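Marking out a floor cell and routing cables for a shared-workshop robot

Last revised 27 May 2024

These notes cover the floor layout, cable routing and first jog of a wheeled or pedestal robot with one or more arms, set up in a room that other people also use. They assume the arm is already assembled and that the joints have been homed at least once. Wiring of the motor drives is dealt with in the Carretero build notes and is not repeated.

Our own robot is a Livier base with a padded hand on a bracket we made ourselves. The dimensions given are for that machine. Measure yours and substitute.

What you need

Floor tape, yellow, the fabric-backed sort
Tape measure and a straight edge
Chalk or tailor's chalk for carpet
Hook-and-loop cable ties
Retractable belt barriers or something equally visible
The wired pendant, with its full cable
A laptop with the Hurnex jog panel installed

Step 1. Find the reach

Power the arm at its lowest speed setting and extend it fully at shoulder height. Drop a plumb line from the furthest point of the hand and chalk the carpet. Repeat at four or five angles of the base joint. On our machine the furthest mark lies 1334 mm from the shoulder axis. Do not rely on the figure in the arm's data sheet, as this stops at the wrist flange and takes no account of the bracket or the hand.

Step 2. Add the margin

Add 200 mm to the largest measurement. We use 1534 mm as the working radius. Inside it, no one stands while the drives are enabled. If the base can also roll, lock the castors or treat the whole carpet as inside the radius.

Step 3. Tape the corners

Full outlines look tidy but lift quickly where chairs roll over them. Corner marks last longer and give the same information. Each of ours has two legs of 300 mm, set with the straight edge.

Brush the carpet before laying the tape. Press the tape down with the heel of the hand and then walk along it. Cut the ends square with scissors; torn ends start to lift within a few days. On low-pile carpet expect the surface to scuff. Worn tape still works as long as the corner can be read from standing height. Replace it when it can't.

Mark parking positions for loose equipment in the same way. Anything the robot has to find again, such as a trolley or a fixture, needs a corner of its own, and the trolley should be pushed into the corner from the same side each time.

Step 4. Place the barriers

Belt barriers with heavy disc bases are suitable. They show people where to stop. They will not stop an arm, and they are no substitute for the stop button. Set them outside the working radius and check that a fully extended belt does not sag into it.

Step 5. Route the cables

There are two kinds of cable to think about: those that move with the arm and those that lie on the floor.

For the moving cables:

a) Fix the cable at the bracket first, with two ties, so that no load reaches the connector.
b) Move the wrist through its full range by hand with the drives off. Feed cable until it is never tight. Our wrist camera needs 177 mm of slack beyond the bracket.
c) Fix the next point on the forearm. Leave the loop between the two points free.
d) Repeat at the elbow. Check for places where the loop can catch on the hand when the fingers fold.

For the floor cables:

a) Keep them off the path of any castors.
b) Leave spare length in one wide, flat loop. Tight coils twist and stand up from the carpet.
c) Use a cable colour that contrasts with the floor where you can. White on grey carpet is easy to see; black on charcoal is not.
d) Tape across the cable only where people walk over it.

The pendant cable is a special case because the operator moves about with it. Lay it so that it runs from the robot to the operator without passing under the arm. A cable that is too short draws the operator into the radius. We changed ours for a longer one in October, after the original proved too short for this room.

Step 6. Choose the operator's position

Stand where both the hand and the wrist joint can be seen. Hold the pendant before enabling the drives and keep hold of it until they are disabled. A height-adjustable stool is useful for long sessions, but move it clear before the first run of any new motion.

Step 7. First jog

1. Open the Hurnex panel and set the speed limit to its minimum.
2. Start the head and wrist camera views. Confirm that each one is labelled correctly. Swapped labels are a common fault and a confusing one.
3. Enable the drives.
4. Jog one joint at a time, a few degrees each way, starting from the wrist.
5. Watch the cable loops and not the hand. Stop if any loop goes straight.
6. Release the pendant switch during a slow move and confirm that the arm stops.
7. Disable the drives and write down which loops need altering.

If the wrist view is partly blocked by the hand or the arm, try tilting the camera before you move the bracket. Some obstruction is normal at close range — what matters is that the floor marks or the workpiece remain in view at the pose you intend to use.

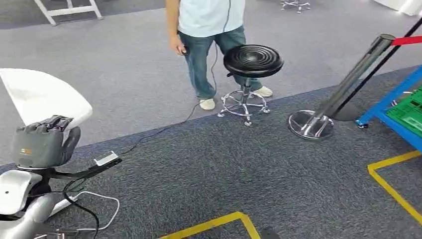
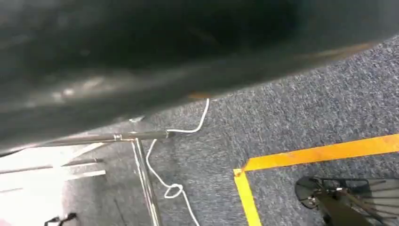
Yellow corner tape on the carpet, seen from the head camera (first) and the wrist camera (second).

Faults

Arm stops at once after enabling: check the pendant plug at the robot end, then the switch itself.

Wrist view freezes in one pose only: the cable is being pulled at the connector. Go back to Step 5 and add slack.

Tape lifts at one end: the end is torn or the carpet was dusty. Cut it back square and lay a new piece over it.

Taught positions drift between sessions: check the base against its floor marks before changing anything in software. The Bomance mounting plate can also creep if its bolts were tightened in the wrong order; the sequence is stamped on the underside.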